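Call for participants: household habits study, Nultby

We are looking for 50 adults to take part in a study of how people keep and throw away small things at home - chargers, spare lids, sample bottles, the contents of the kitchen drawer. The study is run by Ankrah Research from our rooms at Rukamier House and is led by Ekua Nyarko.

Who can take part

You need to be 18 or over, live in Nultby or Grurkberg, and have been at your present address for at least 5 years. Tenants and owners are equally welcome. Only one person from each household can join. You do not need to be tidy, and you do not need to clear anything out before we start.

What you will do

You will come to 2 interviews, each lasting an hour. Between them you keep a short diary of anything small you put away, give away or put in the bin. Most people fill it in of an evening. Please do not change what you would normally do on our account.

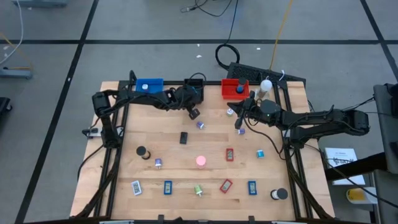 Small items and sorting bins on a wooden table

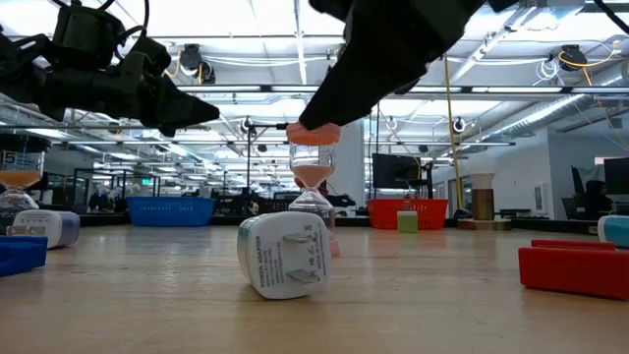
At the second interview we go through the diary with you and ask why certain things were kept. We are interested in old electrical bits in particular, as these are often held on to long after the thing they belonged to has gone. Interviews are recorded as sound only and typed up without your name.

Payment and travel

You will be paid £50 in shopping vouchers after the second interview. Bus fares are paid back on the day if you bring your tickets. The 608 stops outside Rukamier House and there is step-free entry from the car park at the side.

How to apply

Write to Kwame Akpalu, Room 5, Rukamier House, Nultby, giving your name, your postcode and a daytime telephone number. Tell us if mornings or afternoons suit you better. First interviews will be held in December. You can leave the study at any point and ask for your diary back.

Posted 27/11/2018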